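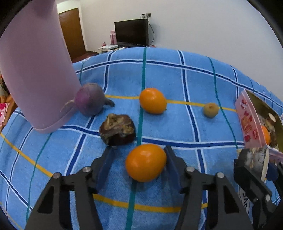
甜橙室温存放的失重,我想按水汽压差(VPD)算,不想再用“放阴凉处能放几周”这种说法。手头一组数据:单果初始质量216克,敞放21天后194.8克,失重21.2克,合9.8%,折算每天0.47%。期间温度均值20.0℃,相对湿度均值50%,记录仪是Testden,共3,838条记录,中间没有断档。问题出在外观判断上。蓝格毯子上这两个长圆形的橙子,前面那个果面光滑、颜色均匀,光凭这样的外观,我没有办法判断它失重是1%还是4%。版里的老帖大多以“发皱”为终点,可发皱出现得太晚,等看到的时候含水率早就变了。想请教各位三件事:一,失重率和VPD在家用温湿度范围内能不能按线性处理;二,套袋之后怎么算;三,终点定在多少合适。

发帖:皮厚三毫米
版块:采后与贮藏 > 柑橘类
日期:02/09/2026

2楼 湿球温度
第一个问题,可以按线性处理,但要注意你用的是哪个VPD。多数人拿空气温度算饱和水汽压,再乘(1-RH),隐含的假设是果面温度等于气温。稳态敞放时误差不大,刚从低温处拿出来的头几个小时误差很大,果面比空气冷,甚至会结露,这段数据要去掉。
给你套一下数:20℃饱和水汽压2.34 kPa,RH 50%,VPD为1.17 kPa。日失重0.47%,除以1.17,得到每kPa每天0.40%。换成常用的蒸腾系数单位,大致在46到47 mg/(kg·s·MPa)。文献里甜橙这个系数分布很宽,你的值落在中间偏低一侧,说明果蜡没有明显损伤,或者本身打过蜡。

3楼 皮厚三毫米(楼主)
没有打蜡。到手以后也没洗过,只用干布擦了果蒂周围的灰。果面温度没有测,开始记录前在房间里放了一整夜,冷果的问题应该可以排除。

4楼 窖藏派
不同意直接用均值。VPD对温度是非线性的,温度和湿度又是负相关,用均温均湿算出来的VPD和逐点算再平均,两个数不一样。楼主既然有逐条记录,就应该逐条算。

5楼 湿球温度
原则上对。但差多少要看波动幅度。室内日较差两三度的时候,两种算法的差别在几个百分点以内,比单果之间的系数差异小得多。同一批果里系数差一倍都见过。先解决样本量,再谈算法精度。

6楼 窖藏派
样本量和算法不是同一个误差。样本量不足是随机误差,均值算法是系统偏差,放多少个果都消不掉。逐条算在表格里就是加一列的事,没有理由省。

7楼 皮厚三毫米(楼主)
加了一列,逐条算完再平均,VPD是1.19 kPa,均值法是1.17。差1.7%。系数从0.40变成0.39。两位都有道理,后面我统一用逐条的。

8楼 Conceição Cunha
提醒一点,9.8%不全是水。呼吸消耗的干物质要扣掉。20℃下甜橙呼吸强度取20 mg CO2/(kg·h),对应糖的消耗是13.6 mg/(kg·h)。注意呼吸同时生成水,这部分水不一定散出去,所以严格讲质量损失只有以CO2形式离开的碳,系数比0.68还要低。
按上限算,21天是0.69%,对216克的果,1.5克。占总失重的7%。室温下可以忽略,也可以写进误差里。但在高湿条件下就不能忽略,VPD降到0.1 kPa以后,蒸腾每天只剩0.04%,和呼吸损失是同一个量级,这时再拿总失重去反推蒸腾系数,结果会明显偏高。

9楼 湿球温度
8楼这条重要。我以前做高湿组,反推的系数总比低湿组高,一度以为是果皮吸湿以后透水性上升。

10楼 Conceição Cunha
果皮透水性随湿度变化也是存在的,两个因素叠加,靠称重分不开。要分开只能同时测CO2。

11楼 楼下的秤不准
插一句,楼主的秤分度值多少?0.1克的秤读单果,每天失重只有1克上下,一天一读的话相对误差10%。隔三天读一次比较合适。另外室内放着的电子秤要预热,零点漂移比分度值大得多。

12楼 皮厚三毫米(楼主)
0.1克分度,200克标准砝码校过,每次读数前先压砝码。读数间隔三天,首尾各一次,共八次。八个点线性拟合,残差最大0.3克,前两个点略陡,后面平直。

13楼 窖藏派
前陡后平很常见。果蒂处的萼片先干,脱水快,干透以后就不再贡献了。想验证的话,用熔化的石蜡把果蒂封住做一组对照。注意蜡温,超过70℃会烫伤周围的油胞。

14楼 湿球温度
果蒂封蜡我做过,两周内失重减少一成左右,不同品种差别大。封蜡的副作用是果蒂处湿度升高,蒂腐的风险上升。作为实验手段可以,作为贮藏手段不建议。

15楼 袋装党
第二个问题没人答,我来。直接密封就行了,袋内湿度很快到95%以上,失重基本为零。我用2,000毫升的密封盒放单果,一周称不出变化。搞那么多VPD,最后不就是要把湿度提上去。

16楼 Conceição Cunha
算一下15楼这个盒子。216克的果体积取230毫升,盒内空气1,770毫升。CO2产生速率0.216×20=4.3 mg/h,合2.4 mL/h,每小时浓度上升0.13个百分点,一天3.2个百分点。氧气以差不多的速率下降。三到四天后氧气低于10%,再往后进入无氧呼吸,乙醇和乙醛积累。质量确实不变,气体全关在盒子里,整盒称重当然没有变化。果已经有酒味了。

17楼 袋装党
我没有闻到酒味。

18楼 Conceição Cunha
家用盒子的密封圈多数有微漏,氧气掉得比理论值慢。漏多少决定了你看到什么结果。这种条件不可复现,不能当方法推荐。

19楼 窖藏派
站18楼。另外盒壁一旦有凝露,青霉和绿霉的孢子萌发条件就齐了。损失一个烂果抵得上所有果失重的总和。柑橘贮藏的终点多数时候是腐烂,不是失水,楼主整个帖子都在优化次要变量。

20楼 皮厚三毫米(楼主)
19楼的后半句我不接受。腐烂是概率事件,取决于初始损伤和孢子量;失水是确定过程,每个果都在发生。两个量要分开建模,不能因为一个更严重就不算另一个。我这组没有烂果,失水就是主要变量。

21楼 窖藏派
没有烂果是样本太小。

22楼 皮厚三毫米(楼主)
同意样本小。那么在没有烂的果上,失水仍然是主要变量。

23楼 湿球温度
别绕了。套袋的算法是串联阻力:果皮阻力加上袋膜阻力。打孔袋还要并联孔的通量。稳态时果皮散出的水等于袋子透出的水,由此解出袋内水汽压。普通聚乙烯薄膜对水汽阻力很大,对CO2和氧气阻力相对小,所以薄膜单果袋可以做到湿度高而不缺氧,这跟硬质密封盒是两回事。15楼把两者混在一起了。

24楼 袋装党
行,盒子的说法我收回。薄膜单果袋呢,袋口拧紧还是敞着?

25楼 湿球温度
拧一圈,不扎死。有条件就用带孔袋,孔数看袋子厚度和果重。高湿加薄袋,果温必须稳,温度一降就结露。放在外墙一侧或者窗台上的,日较差大,宁可敞放。

26楼 Ebenezer Asante
补充一下湿度测量。Groltelham那款小表我有两只,饱和氯化钠溶液上方20℃应该是75%出头,两只分别显示71和78。放进袋子里测高湿更不可靠,多数电容式探头在90%以上标称误差扩大,而且一旦凝露,恢复要很久。用称重反推袋内VPD反而稳当:敞放时先标定出单果系数,套袋后由失重速率除以系数,得到有效VPD。

27楼 Conceição Cunha
这个办法可行,前提还是8楼那条,高湿下要先扣呼吸。

28楼 Ebenezer Asante
对,漏说了。扣完再除。

29楼 皮厚三毫米(楼主)
我的记录仪也用氯化钠校过,显示74.6,没有做修正。高湿点没有校,准备用饱和硫酸钾补一个,20℃理论值97.6。

30楼 刚入版
看不太懂,问个简单的。我家没有记录仪,冬天有供暖,橙子买回来一箱,放哪?

31楼 窖藏派
不供暖的房间,纸箱打开,单层或者两层,果蒂朝上,每周翻一遍,软的和有斑的拿走。有12℃、75%左右的环境,VPD是0.35 kPa,跟楼主的房间比只有三成,失重也按这个比例下来。

32楼 楼下的秤不准
没有记录仪也可以用秤。挑三个果写上编号,入箱称一次,以后隔一周称一次,其他的果按这三个估。

33楼 刚入版
冰箱行吗?

34楼 湿球温度
行,但冷藏室湿度看机型,循环风冷的偏干。5℃饱和水汽压0.87 kPa,就算RH只有50%,VPD也才0.44,比供暖房间好得多。套薄膜袋放保鲜抽屉更好。注意别贴着后壁。甜橙在5℃存几周冷害风险不大,葡萄柚和柠檬不要照搬,它们更怕低温。

35楼 窖藏派
三到五度之间,不同品种的表现有争议,尤其是早采果。我的习惯是不低于6℃。

36楼 湿球温度
早采果另说。充分成熟的我一直放5℃,没见过斑点。

37楼 皮厚三毫米(楼主)
第三个问题还没有人给数。我目前的想法:商品外观终点5%,鲜食终点8%,榨汁不设终点。理由是我那个果在5%附近用手捏能感觉到弹性下降,外观还看不出来;到8%以后果肩开始有细皱。

38楼 Conceição Cunha
5%作为外观终点跟常见取值接近,可以用。8%作为鲜食终点没有依据,失水主要来自果皮,果肉的含水率变化滞后很多。果皮占鲜重两成多,含水七成多,9.8%的失重如果大半由果皮出,果皮早就成皮革状了,果肉未必有明显变化。你应该在终点时分开称皮和肉,各自烘干。

39楼 皮厚三毫米(楼主)
那个果已经剥开吃了,皮没有称。口感正常,皮确实难剥,内层贴着囊衣。下一组补皮肉分离的数据。

40楼 窖藏派
剥皮难度也可以作为指标,就是不好量化。

41楼 楼下的秤不准
拉力计勾住一条等宽的皮,恒速剥。我有一台旧的弹簧拉力计,读数抖得厉害,勉强能用。

42楼 皮厚三毫米(楼主)
先不上拉力计。下一组的安排:敞放、薄膜袋拧一圈、果蒂封蜡敞放,三个处理,每个处理六个果,同一批购入,随机分配。逐条算VPD,读数间隔三天,终点分开称皮和肉。高湿点校准做完再开始,数据贴在本帖。

43楼 窖藏派
每个处理六个还是少,烂果率看不出来。

44楼 皮厚三毫米(楼主)
不看烂果率。

45楼 Conceição Cunha
封蜡组记得把蜡的质量单独记下来,封前封后各称一次,否则初始质量是错的。随机分配之前先按单果质量排序再分层,比表面积的差别能压下去不少。

46楼 皮厚三毫米(楼主)
收到,按质量分三层。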